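Lindemann travel steamer: four months in

2021-09-18

I bought the Lindemann because the iron had started leaving brown puddles on things, and because the board has a leg that folds up when it senses weakness. The steamer was 40 pounds in the Ekach end-of-line sale and came in a box large enough for a small dog. Inside were the steamer, a heatproof mitt for a left hand, a brush that clips on the front and a measuring jug I've since used only for pancake batter.

The leaflet covers 4 languages and gives safety advice in all of them. How to fill the tank is a drawing. The tank twists off to the left, and if you twist it to the right it also comes off, once, along with whatever was in it.

Heating up takes long enough to make toast. There's a small orange light that goes out when it's ready, and I still read it the wrong way round most mornings. After that you get a decent push of steam and a noise like somebody disapproving in the next room.

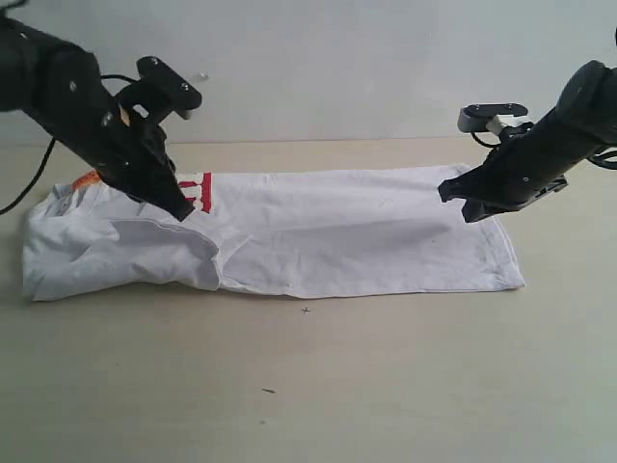 Cotton is where you find out what you've paid for. Linen it hardly troubles, and I've given up asking. A shirt with a collar comes out looking as though you'd slept in it but slept well. T-shirts do better, and I've stopped ironing mine altogether, though the long crease you get from folding one lengthwise needs two slow passes with the brush on. A white one with a red print on the front, say, I'd turn inside out first. I didn't do that with my Kakham half marathon shirt (race number 2396, finishing position not far off) and the lettering went tacky and has picked up fluff ever since.

Curtains were the surprise. I did the pair in the back bedroom while they were hanging, and they dropped beautifully. My arm was less pleased. A full tank is no feather, and you're holding it above your head while warm water finds its way down your sleeve.

On the subject of dripping: it drips. Keep it upright and it drips a little, tip it forward past a certain point and it spits. The leaflet says not to tip it. The hems of trousers are at the bottom of trousers, so I don't see how that's meant to work, unless you hang them from the picture rail, as I now do.

I had a Civeo before this one, bought in April of some forgotten year, and it was lighter and had a longer flex. It also died in a hotel in a smell of hot pennies. The Lindemann feels sturdier and the flex reaches from the socket to almost where you're standing.

Descaling is a nuisance. Our water is mostly chalk, so I do it every few weeks with vinegar, and the hall smells like a chip shop until teatime.

3 stars out of five. I'd take one off for the mitt, but I've got used to steaming left-handed.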